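# KUKA bin picking cell at the shop: bins, cable dress, finger trouble

**udari_shop** wrote on 09/07/2024:

Starting a thread so I stop asking the same stuff in chat. I share a shop with a few other people and we have a used KUKA on its mount, running, with a homemade gripper. The job is bin to bin. Blocks start in the front bin, get picked one at a time, and go into the rear one. Then I want to swap directions and let it run back.

Cell is called Keko on the whiteboard so I'll call it that here.

What I have:

- two grey metal bins, one right behind the other
- wood tops to set them on, bar clamps to hold them
- test blocks, red and dark green
- cables outside the arm in a dress pack, tied on the forearm and looped past the wrist

What goes wrong:

1. Blocks against the far wall. The wrist gets close to the bin wall on that side before the finger is down far enough.
2. Cable loop moves a lot when joint 6 turns past about where I need it.
3. Bin shifts if the finger touches a wall.

Last long run I logged 1,175 pick attempts. Most of the misses were type 1. I'd like to fix that one first.

---

**vovham** wrote:

Fix 3 first. If the bin moves, your numbers for 1 don't mean anything. Are the clamps on the bins or just on the wood?

---

**udari_shop** wrote:

One clamp grabs right at the place where the two bins meet, left side as you stand at the bench. There's another on the other side toward the robot. The bins are metal and the tops are wood, so I can screw into the tops if I have to.

---

**vovham** wrote:

Then screw down some cleats. Scrap 1x2 on every side you can reach, tight against the bin, and leave the clamps on as well. Bar clamps are fine for pulling down but they let things slide sideways when you bump them. I had a tray walk on me an eighth of an inch over an evening and I spent two days blaming the calibration.

---

**rao_bench** wrote:

Disagree with bolting everything solid. If the finger hits a wall at any speed, I want the bin to move and the finger to live. You can make a new cleat in five minutes. A bent linkage takes a weekend.

Put a stop on two sides and leave the other two free. Push the bin back into the corner before each run. You get repeatable placement and it still gives when you hit it.

---

**vovham** wrote:

That's what a collision threshold is for. Set the torque monitoring tight and the arm stops before anything bends.

---

**rao_bench** wrote:

Tight enough to protect a thin finger and it'll trip every time the cable bundle tugs. Ask me how I know. I ran mine that way for most of July and I was resetting it all night.

---

**udari_shop** wrote:

I get trips too, and I think it's the bundle. They come mostly when the wrist turns and lowers in the same move. So for now I'm going with the two stops.

On the scratches: yes, the front bin is beat up. The walls have paint scraped off from setting up and from before I had it. I don't care about the look, but does bare metal hurt the camera side? The floor in there is scuffed bare metal and it throws odd depth values in patches.

---

**kekofan** wrote:

It can. Shiny floor and a structured light camera don't get along. Cheap fixes, in the order I'd try them:

- move the light so it isn't straight over the bin
- matte spray on the floor, two thin coats
- a sheet of black foam cut to fit

Foam is nice because the finger can press into it a little without hitting hard. The downside is blocks don't slide on it, so if your picks depend on nudging a block against a wall, you lose that.

---

**udari_shop** wrote:

I do nudge. Foam is out then. I'll try the spray.

---

**lowtorque** wrote:

Different question. Why a homemade gripper at all? A used parallel jaw unit would solve half this thread. Straight jaws, known stroke, two air lines.

---

**udari_shop** wrote:

Had one. Jaws were too thick to get between a block and the wall, and the body was wide enough to hit the rim. The one on there now is brackets and linkages, with a narrow finger on one side. It gets down next to things the jaws couldn't. It's uglier and it needs adjusting.

---

**lowtorque** wrote:

Fair. I still think you'll spend more time adjusting it than picking with it.

---

**udari_shop** wrote:

So far that's true.

---

**rao_bench** wrote:

For the far wall problem, don't come straight down. Tilt the tool so the wrist leans toward the middle of the bin and the finger leads. I use 18 degrees. More than that and the block twists out when you lift.

Also sort your picks. Take the ones in open floor first. Leave anything near a corner until the end, when there's room to tilt.

---

**vovham** wrote:

Tilt helps the wall but watch your cables. Tilting the wrist takes up slack in the loop. If it's short now, it'll be shorter with the tilt. Let out a few inches at the tie and recheck at the lowest point in each corner, by hand, in T1. All 4 corners, even if you think two are the same.

---

**udari_shop** wrote:

Did the slack check tonight. Three corners are fine. The far right one pulled, so I let out more at the tie and ran it again, and now it clears. The loop hangs lower though, and I don't love how it swings near the right side of the bin.

---

**kekofan** wrote:

Hook and loop strap partway down the bundle, loose. It keeps the strands together so they swing as one thing. Don't use zip ties there, they bite into the jacket once it starts flexing.

---

**udari_shop** wrote:

Strap is on the list.

Results from tonight with the tilt and the sorted order, short runs only:

| Setup | Runs | Blocks left in bin at end |
|---|---|---|
| Straight down | 8 | usually one or two |
| Tilt, sorted | 8 | none, except one run |

The one bad run left a green block flat against the far wall with a red one next to it. It went in three times and backed off each time on the collision check. I moved the block with a stick and let it finish.

---

**rao_bench** wrote:

Sounds right. For two blocks side by side like that, add a push move. Finger down on the open side, drag an inch toward the middle, new scan, pick. Don't try to grab between them.

---

**vovham** wrote:

And log the push as its own event or you won't know later which picks needed it.

---

**lowtorque** wrote:

Can you post a picture of the thing? I've been arguing about a gripper I've never seen.

---

**udari_shop** wrote:

Sure. Cleats aren't on yet.

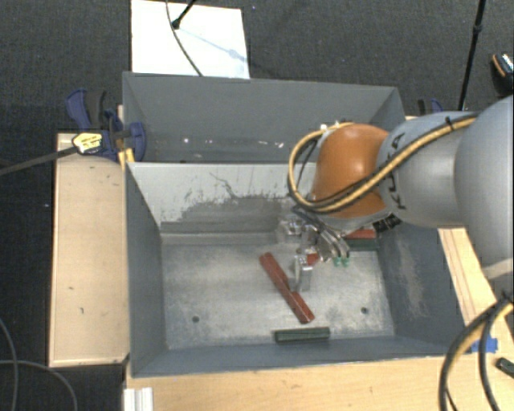
*Keko, gripper going down into the front bin*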